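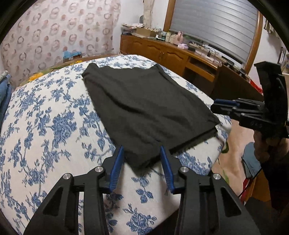
Re: [laundry-share] dark stuff, folding, and the November bundle

From: Ayodele Danladi
To: laundry-share list

Quick one, on my way out the door.

Seon-mi Oh wrote:
> Two questions before the November bundle goes to Jastby.
> Do we fold the dark things in thirds or in half? Last time
> I did thirds and they came back to me as "too thick for the
> shelf." Also is it ok to fold on a bed, or does it have to be
> a table? I don't have a table big enough.
>
> Still have 11 pieces here, mostly gray and black.
> Seon-mi

Half, then half again. Thirds only for the long ones. The Jastby shelves are shallow and anything thick slides off the front, I've picked up enough of it.

Bed is fine. I do all mine on the bed, on the white sheet with the blue flowers, dark gray on that shows every crease. Which is annoying but useful – you see the lump in the corner before you've folded it in. On a dark blanket I miss them every time.

Things that go wrong for me:

Corners. One bunches up, the other sticks out in a point. Pull both out flat before the second fold, not after.

The long diagonal wrinkle. Smooth from the middle out with the side of your hand. Don't iron, they get squashed in the bag anyway.

Layers not lining up along the side. Leave it if it's small. Refold if it's more than a finger wide.

Lint – the dark ones pick up everyting. Shake first, then roller if you have one. Zorico on the corner has rollers, I bought 2 and one is yours if you want it.

Bags: no more than 15 to a bag please, the handles go. Label on the outside, size and color, thats all they need. Someone put a whole letter in last time.

I can pick up your 11 any time after 4 pm. Just leave them by the door if you're out.

Ayodele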